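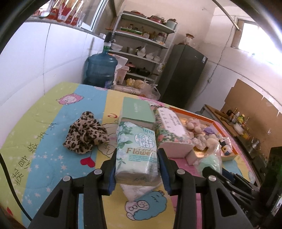 Dong-geon Yook writes that his lobby wall has 70 engraved plates on it, that the committee wants a second row by spring, and that the first row is already a little low on the left. He asks how to add plates to a finished recognition wall without taking down what is there. The procedure below covers his case and most walls of the same type, meaning small metal plates held on standoffs over a painted or paneled surface.

Before you start

Read the original shop drawing if you have it. It gives the plate size, the standoff diameter, the hole offset from the plate edge and the finish code. If the drawing is lost, remove one plate from the end of the row and measure it directly. Do not measure plates while they are mounted. The caps hide the holes, and the error carries into every new plate.

You will need:
A steel rule and a laser level
Low-tack masking tape
Paper for a full-size template
A drill with bits matched to the wall type
Standoff barrels, screws and anchors
Cotton gloves
A torpedo level

Step 1. Find the true line

Set the laser level on a tripod and project a line through the center of the top standoffs in the existing row. Mark the deviation at each end on tape. If the row drops by less than the width of the line over its whole length, treat it as level. If it drops more, decide now whether the new row will be level or will run parallel to the old one. On a short wall, parallel looks better. On a wall that meets a ceiling grid or a chair rail, use true level and widen the gap between rows to make the taper less visible.

Step 2. Order the plates

Send the engraver a sample plate along with the text file. A finish name alone is not enough. Satin brass from Bavine and satin brass from Skalteo are brushed in different directions, and the two will not match under a spotlight. Ask for the grain direction in writing (horizontal or vertical) and for a proof that shows letter height, line spacing and the longest name on the list.

Set the letter height by the longest name, then use that height on all plates in the same giving level. Reducing the type on a single plate to fit a long name is the most common fault in additions. Break the name onto two lines instead.

Check the text three times: once against the gift records, once against the proof and once against the plates when they arrive. Suffixes, hyphens and "In memory of" lines are where most recuts come from.

Step 3. Make the template

Draw the full row on paper at actual size, with the outline and hole centers of each plate. Keep the horizontal gap the same as in the old row. For the vertical gap, match the horizontal one unless Step 1 calls for more.

Tape the template to the wall and check it from the entrance. The center of the lowest row should be no less than 60 inches from the floor if there is a bench or planter below it. Otherwise lower rows are acceptable.

Step 4. Drill

Mark each center through the paper with an awl. Remove the template and check two or three marks against the laser line. Put tape over each mark, then drill through the tape to limit chipping. In drywall, use a threaded anchor for each barrel. In tile or stone, start with the hammer action off – the bit will wander if it is on.

Vacuum the holes. Set the anchors flush.

Step 5. Mount the barrels and plates

Screw in the barrels by hand. Lay a straightedge across them and shim any that sit back from the wall plane. Put on gloves, hang the plate and turn each cap until it just touches. Level the plate, then tighten the caps a quarter turn, working corner to corner. Overtightened caps will dish a thin plate.

Work from the center outward. Any leftover error is then split between the two ends.

Step 6. Record the work

Write the plate size, finish, grain direction, typeface, supplier and order number on one sheet and tape a copy inside the nearest electrical closet or access panel. Order 5 blank plates from the same batch and store them flat, with tissue between them.

Correcting the old row

If the old row is low at one end, as in the question above, it can usually be fixed without new holes. Replace the round barrels with an eccentric type, sold by Flollow among others, and rotate each one until the plate meets the line. The adjustment range is small. Past that range, the holes have to be filled, painted and redrilled, and the cost should be quoted as a separate item.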